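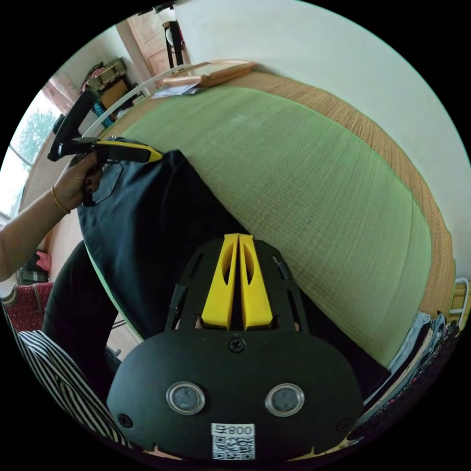

Ilport Community Help

Selecting a hand-held gripper for cloth handling: Fekton or Husport fingers?

Posted by Kalliopi Dervishi

Our department is preparing to purchase hand-held grippers for a study of garment handling and wishes to hear from members who have operated the two finger sets presently offered to us. The Fekton set is flexible, with a slotted finger body. The Husport set is stiffer, has a narrower tip, and carries a replaceable rubber pad. Both fit the same mounting frame, and both would be used with the Boros wrist camera we already own.

During the evaluation period we recorded 332 demonstrations with each set. The tasks were limited to folding shirts, straightening trousers and picking up a single layer of fabric from a soft surface. Operators worked in pairs of tools, one for each hand. The Fekton fingers were preferred for folding. The Husport fingers gave fewer missed grasps on thin cotton, but operators reported fatigue in the trigger hand after long sessions, and the tips occasionally caught in woven coverings.

The department would be grateful for guidance on the following points.

First, whether finger stiffness should be decided before the camera position is fixed, or whether the two may be treated separately.

Second, whether dark fabric presents a recognized difficulty for the Boros camera. A considerable part of our clothing stock is black or navy, and our tracking software loses the fabric edge more often than we would like.

Third, whether it is acceptable to mix the two finger sets in one collection, with one set on the left hand and the other on the right.

The purchase request must be submitted in March. Any replies received before then will be attached to it.

Reply from GripLab_Coordinator

The three points are taken in the order given.

Stiffness and camera position should be decided together. A flexible finger bends under load, and the tip moves toward or away from the lens when it does. If the camera is set with the fingers unloaded, the tips may leave the sharpest part of the view at the moment of grasp. We recommend closing the fingers on a folded towel at normal trigger pressure and adjusting the camera in that condition. The same towel should be kept for later checks.

On dark fabric, the difficulty is well known to our laboratory. The Boros unit sets its exposure from the whole field of view. When a pale wall or a window occupies a large part of that field, dark cloth is recorded with very little detail, and pocket seams and hems disappear first. Exposure should be locked on the fabric before recording begins. Where the room has a bright window, the operator should stand so that the tool points away from it. A covering of medium tone beneath the garment also gives better results than white bedding.

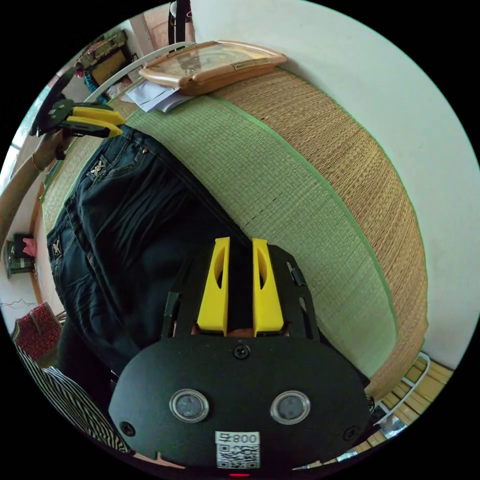

Finger alignment deserves more attention than it usually receives in purchase comparisons, and it bears on your third point. Two sets that close at slightly different positions will produce two different width readings for the same layer of cloth, and the controller has no means of knowing which is correct. The check is simple and can be carried out from the operator's own viewpoint. With the trigger released to the chosen test position, the two yellow fingers should stand parallel, as they do here, with an even, narrow gap between them and the oval slots matching in height. A gap that widens toward the tip indicates a bent finger or a loose mounting screw. Please carry out this check at the start of every session, and record the result in the session log together with the finger set in use.

For the reasons above, we do not advise mixing sets within a single collection. If mixing cannot be avoided, the left and right tools should be calibrated separately and the data from each hand stored under its own heading.

As to the choice itself, our laboratory adopted the Fekton fingers after a collection of 1,638 demonstrations, of which the greater part concerned shirts and denim. Denim in particular favors a compliant finger. Rivets, badges and heavy seams push a stiff finger out of line, and the operator then corrects with the wrist, which appears in the data as unnecessary motion. We replaced 6 fingers in the course of that work, all of them for wear at the tip. Husport fingers remain in our store for handkerchiefs and lining fabric.

Reply from tmw_bench

Husport. We have used them for a long time and have no complaints. Change the pads regularly.

Reply from North Annex Robotics

The preceding recommendation regarding pads is correct but incomplete. The pad on the Husport finger must be changed on both sides at the same time. A new pad opposite a worn one pulls the upper layer of cloth sideways on closing, and the fault is easily mistaken for a tracking error. We change ours after 19 hours of trigger time.

On operator fatigue, the return spring should be examined before the fingers are blamed. The Husport set is delivered with a heavier spring. The lighter Fekton spring may be fitted in its place, and our operators noticed the difference within one session. Calibration must be repeated afterward.

Woven mats and straw coverings will catch a narrow tip whichever spring is fitted. Approach with the fingers flat to the weave and close them before lifting.

Follow-up from Kalliopi Dervishi

The department thanks all who replied. The spring has been exchanged on one Husport tool, and exposure is now locked before each recording. We have decided to request the Fekton set for both hands and to retain one pair of Husport fingers for thin cotton, to be recorded as a separate collection. The alignment check has been added to our session form.

This site uses cookies to remember your language and sign-in preferences. By continuing to browse, you accept our use of cookies. Accept | Manage settings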